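How Robots Learn to Follow the Rules

Reading time: 7 minutes

Every school has rules. Walk in the hallway. Wash your hands before lunch. Put the scissors back where you found them. Robots that work near people have rules too, and grown-ups spend a great deal of time writing them, testing them and arguing over single words.

This article has been prepared by the Erko Learning Center for readers in grades three to six. It explains what a rule for a robot looks like, who writes it, and how a robot is checked before it may help with jobs at home. The examples come from the house rules used in the Erko practice rooms, where robots work on household chores such as folding, wiping and putting things away.

What is a standard?

A standard is a set of rules that many people have agreed to follow. You use standards every day without noticing them. The plug on a lamp fits the outlet in your bedroom because the people who made the plug and the people who made the outlet followed the same standard.

Standards for robots work the same way. One part may say how hard a robot is allowed to push. Another may say how a robot must be stopped in an emergency. When two different companies follow the same standard, a person who knows how to stop one machine has a good chance of knowing how to stop the other.

Some rules are written for a whole country or for many countries at once. Others are written for a single building. The Erko house rules are of the second kind. The first version had 16 rules. The present version has 17. The newest one deals with electric cords, and you will read about it below.

Who writes the rules?

Rules are written by people with different kinds of knowledge. Engineers know how the arms and motors work. Safety officers know how people get hurt and how to prevent it. People who clean buildings for a living know what a wet floor is really like at the end of a long day.

Hanan Hourani is the safety officer at Erko. She begins each new rule by asking three people to read it aloud and explain it in their own words. If the three explanations do not match, the rule goes back to be written again. An early rule said, "The robot should be careful near water." One reader thought this meant the robot should move slowly. Another thought it meant the robot should stay out of the bathroom. The rule now reads, "No electrical part of the robot may go below the rim of a sink or tub unless that part is approved for wet work."

The second version is longer, but a person can check it. Either the part went below the rim or it did not.

Rules for a bathroom chore

Cleaning a sink sounds like an easy job. You may have done it yourself on a Saturday morning. For a robot it is a difficult one. Sinks are smooth and shiny, and bright reflections can confuse a camera. Cloths are difficult as well, as they change shape every time they are picked up. A cup is always a cup, but a towel can be a flat square, a roll or a heap.

The Erko bathroom rules are set out in the order in which they are used.

Step 1. Clear the space.
Before the robot begins, an adult checks that no children or pets are in the room. Toothbrushes, medicine and glass objects are taken away from the sink.

Step 2. Check the cords and stands.
Cords and stands on the floor are easy to trip over, for people and for machines. Each one must be placed where the robot's base will not roll over it or bump it. This is Rule 17, the newest rule.

Step 3. Find the stop button.
The adult in charge must say out loud where the stop button is, and must be able to reach it without stepping past the robot. A stop button behind the machine is of little use to a person standing in front of it.

Step 4. Look before touching.
The robot must look at the whole work area before either arm moves toward it. It needs to find the edges of the sink, the faucet and any cloths. It also needs to find the mess. Dirt is not always in one place. In the sink below, thin dark streaks spread out from the drain like the branches of a tree, and there are small dark specks on the flat top to the right of the basin as well. A robot that looked only inside the basin would miss the specks.
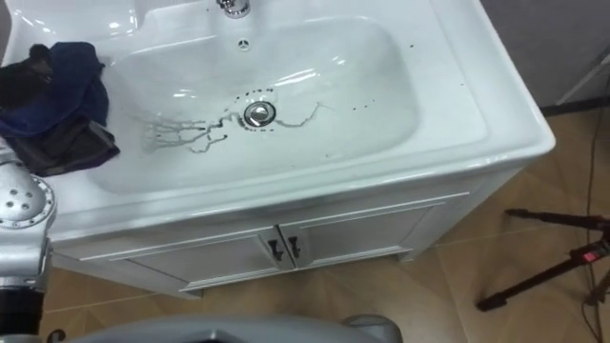
Step 5. Move slowly near hard surfaces.
A ceramic sink can chip, and so can a robot. The arm must slow down before it reaches the rim. The robot may press on a cloth, but it may not press so hard that the cloth cannot slide.

Step 6. Keep cleaning products apart.
Some cleaning products are dangerous when they are mixed. Robots in the practice rooms may use only one product during a job, and an adult must choose it. Children should never mix cleaning products either.

Step 7. Look again, then report.
When the wiping is finished, the robot looks at the same area a second time. If it still finds a mark, it may try once more. After that it must stop and report the mark to a person.

Why must the robot report?

You may wonder why a robot should not simply keep wiping until the job is done. There are two reasons. First, some marks are not dirt. A scratch will never wipe away, and a robot that kept trying could make it worse. Second, a machine that reports its problems is easier to trust. If your friend borrowed your bicycle and bent the wheel, you would want to be told.

At Erko, every report goes into a logbook. Panagiotis Stojanović keeps the logbook and reads the new pages each Monday. It now holds 319 reports. Most of them are short. Many say only "cloth dropped" or "could not find edge." A dropped cloth is nothing to be ashamed of, and the person who writes the report is thanked for it. When the same problem appears again and again, Mr. Stojanović takes it to the rule writers. Rule 17 began in this manner, after several reports about cords under wheels.

What does it mean to pass the test?

Before a robot is allowed to try a new chore outside the practice rooms, it must take a test. Rami Bitar, who designs the tests, uses a score from 0 to 100. To pass the safety part, a robot must score 99 or higher. The single point it may lose is for small matters, such as setting a cloth down in the wrong spot. If the robot breaks a rule that protects people, it fails at once, whatever its score.

The cleaning part of the test is scored separately. A robot can be a very safe machine and a rather poor cleaner. Such a robot may go on practicing. A robot that cleans beautifully and moves too fast near people may not.

Good practice for you

If you ever visit a place where robots are working, the following rules are for you.

Stay behind the line on the floor, even if the robot is standing still. A robot that is not moving may still be switched on.

Ask before you touch anything, including cords, stands and cloths.

Do not stand where the adult in charge cannot see you.

Tell an adult if you notice something odd, such as a strange sound or a loose part. You do not need to be sure that it is a problem.

Words to know

Basin: the bowl part of a sink.
Logbook: a written record of what happened and when.
Rim: the top edge of something, such as a sink or a cup.
Standard: a set of rules that many people have agreed to follow.

Something to try at home

Choose a small chore, such as setting out a plate, a cup and a fork. Write rules for it that a robot could follow. Give your rules to someone in your family and ask that person to do exactly what is written and nothing more. Change any rule that causes trouble, and try again.

Comments

Kirsty Treloar
My fourth graders did the plate and fork activity. One set of rules never said which way up the plate should go, so you can guess what I did. They rewrote it very quickly. Is there a printable version of the word list?

Erko Learning Center
Thank you, Ms. Treloar. A printable word list will be added in December.

Marwan Karaki
My son asks what happens if the robot and the adult both press stop at the same time.

Erko Learning Center
The robot stops. Either one is enough, and pressing twice does no harm. Please thank your son for his question.

Flututby
I think there should be a rule 18 that robots have to say excuse me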